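Gripper Trials, Round 2: The Simulator Says Yes to Everything

Posted April 2, 2018 in the Jalbridge automation newsletter

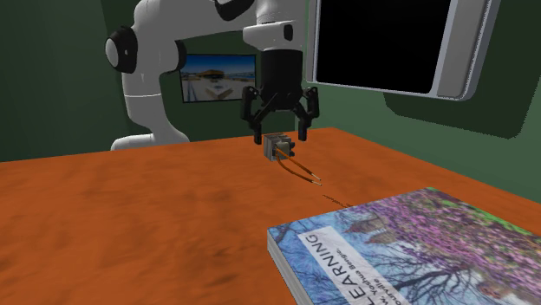

What we were trying to find out

Back in January we agreed to compare two parallel grippers before spending money on either one. The Miven is the cheaper of the pair and has the shorter stroke. The Grurulitz costs more and comes with a force reading that its sales sheet mentions on every page. Both were to be run in simulation first, on the same white arm, and then on the bench if the results looked worth the setup time.

The part is the small gray block with two thin leads that has been giving the Zinchenko line trouble. People tend to look at the block when they talk about this job. I would look at the leads. A rigid metal block with flat sides is an easy pick for almost any two-finger hand. Two thin wires sticking out of it are a different matter, especially when the block comes up turned and a finger lands on top of one.

The numbers, such as they are

We ran 215 picks per gripper. The Miven dropped or missed 5. The Grurulitz dropped or missed 3. I have already heard this called a win for the Grurulitz, and I don't buy it. Two picks out of 215 could go the other way tomorrow with a new random seed, and we used only one seed.

My bigger complaint is with the model of the part. The wires in our version are stiff. They don't bend when a finger brushes them, they don't spring back, and they never snag. On the bench the leads do all of that before lunch. Friction on the fingertips was left at the default value for both hands, so any difference in pad material between the two products has been wiped out before the test starts.

The approach was also very polite. Fingers open, wrist straight down, one part alone in open space on the tabletop. Our real parts arrive in a shallow tray, touching each other, with leads crossed.

What I'd trust

The reach check seems fine. The arm gets to the pick position from above with either hand mounted, and the Grurulitz, which is longer, still clears the table. Cycle times were close enough that I would leave them out of the decision.

What comes next

Bench runs with both grippers, real parts, real tray, and the vendor's force numbers checked against our own gauge. Until then I'd ask the purchasing side to hold the order. If anyone has a decent flexible wire model that runs at a usable speed, please send it over. The last one we tried took all night to do a single pick and then dropped it.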